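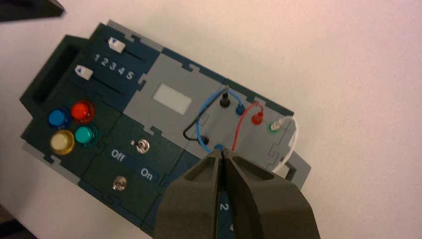 Skivach is a collection of light and sound cues from amateur stage productions in Clovthorpe, typed up from the prompt books that stage managers keep and then forget in a drawer. It holds 3000 cues from 14 productions, mostly comedies, plus one musical that the cast still talks about in lowered voices. The tables are meant to lock together at the edges like the teal-green and gray panels in the photo, jigsaw tabs and all: a cue joins to a page, a page joins to a scene, a scene joins to a production. Where a tab is missing, so was a page of the prompt book.

Version and upkeep

Last updated 9/3/26. Filipa Henriques maintains the files. Gediminas Navickas typed most of the early ones and checks new submissions for nonsense, some of it his.

What you get

productions.csv has one row per show, with title, genre, venue, number of acts and the name of the lighting desk software if known.
scenes.csv has act, scene, first page and last page.
cues.csv is the big one. Each row is a single cue with its number, department, page, the line or action it was called on, and the fade time in seconds.
notes.csv has 1000 margin notes, transcribed as written. Spelling is the stage manager's. So is the mood.

Cue numbers are text. Please do not let your spreadsheet turn them into numbers. Cue 14.5 exists, cue 14.5A exists, and in one production there is a cue called "14.5 NO REALLY," which was the blackout at the end of act one.

Where it came from

The oldest books were paper binders, photocopied and typed by hand. The newer ones were exported from Studix, the desk software used at the Nseir hall, which writes fade times in a format of its own and drops the cue labels if they contain a comma. We put the commas back by reading the paper copies. If you find a label that reads strangely, it may be a comma we guessed at. It may also be a strange label.

Everyone named in a margin note has been replaced by their role, so you will see ACTOR_A and FLYMAN instead of names. Character names are left alone. This makes for some odd reading in the production where an actor and his character shared a first name, and we did our best with context.

Known problems

Fade times are blank for one entire production. The book says "by feel" throughout.

Page numbers in the April pantomime follow the second draft of the script until the interval and the third draft after it. The column script_draft tells you which. Trust it more than you trust the page numbers.

Sound cues for doorbells are overrepresented. We did a lot of farce.

Standby calls were not logged consistently. Some stage managers wrote down every one, others only the ones that went wrong, and you can't compare the two.

What it is good for

People have used it to practice calling a show, to teach new operators how dense a cue sheet gets near the end of an act, and to settle a bar argument about how long a sunset should take (12 seconds, according to our median, which pleased neither side). It is a poor guide to professional practice. Please don't train anything on it that will be left alone with a smoke machine.

Scripts are not included and we can't send them to you. The called-on lines are short fragments, six words at most — enough to find your place if you own a copy of the play.

Sending us more

Type up your book using template.csv and mail it to Filipa with the word "prompt" in the subject line. Leave the coffee stains out, but if one covers a cue, put UNREADABLE in the label column and carry on.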